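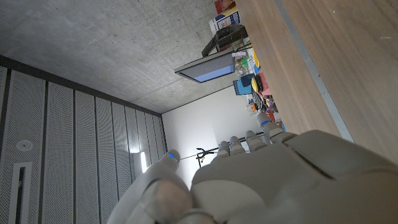 Away goals and extra time in a two-leg tie

Home | Rules | Fixtures | Forums | Help

Last updated July 2021

Kusum Pathak
Our league handbook says away goals decide a two-leg tie if the aggregate is level. Treltbridge beat Mikar 2-1 at home in the first leg. Mikar then won the return 1-0 in normal time, so it stands 2-2 on aggregate. Do we stop there, or play extra time? And if extra time is played, does an away goal in it count double? The handbook covers this on page 6 and the wording is vague.

Jitendra Thakur
On the standard wording, you stop there. Mikar scored one away goal in the first leg and Treltbridge scored none in the second, so Mikar go through after normal time. Extra time is played only if aggregate and away goals are both level – for example, if the second leg had also finished 2-1 to the home side.

For the second part, check which version of the handbook you have. Ours was reworded in January. The older text counts away goals in extra time. The newer one says "at the end of normal time in the second leg", and under that wording a goal in extra time is just a goal. If both sides then finish level, it goes to penalties. Also, "count double" is loose phrasing. The goals are compared as a tiebreaker and never added to the score, so the aggregate goes on the result sheet as 2-2, with "Mikar win on away goals" after it.

Mittal27
Ask your league secretary. We had the same thing against Jirnetti and played extra time by mistake, then the result got changed back to the 90 minute one. I think some cups have dropped away goals completely – not sure about yours.

Back to top | Next thread | Report a post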